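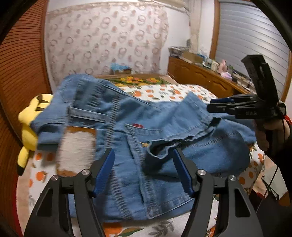
Sun 3 June

I have now put the same hours into both sets of fingertip pads, the Fandari ones and the Skernach ones, so I can write up how they compare.

Everything was done with the two hand-held grippers, one in each hand, on clothes. I stuck to clothes because that is where the February pads let me down. They were fine on boxes and cups but slid straight off anything with a hem.

The Fandari pads are softer. On thin cotton they take hold at the first squeeze and you can lift a T-shirt by one layer if you go in slowly. On denim they are less good. The pad bends before the cloth does, and you end up holding a crease that pulls out when you lift.

The Skernach pads are stiffer and I didn't like them to begin with. They need a harder pull on the handle and my hand ached after the first evening. But they hold a doubled seam well, and with a seam in each gripper I can turn a pair of jeans over in one go – waistband first, then the legs follow.

I logged 763 tries in all. 211 of those were failed picks, most of them on the inside of a fold where I couldn't see the tips. I don't think any pad will fix that. Opening the fingers wider before going in helped a bit.

Nabil Chamoun asked whether I had tried the Lolisow cable clips. I have, and they stop the cable catching on my sleeve, but they work loose. I've gone back to letting it hang.

Still to do:

Wear. Skernach say 3000 closes per set. I'm nowhere near that.

The left gripper closes slightly later than the right. It could be the pivot screws, so I'll swap the two over and see if the delay moves with it.

Towels.

I've ordered one more pair of the Fandari pads in the harder grade. If they come this week I'll run 100 picks on denim with them before I change anything else.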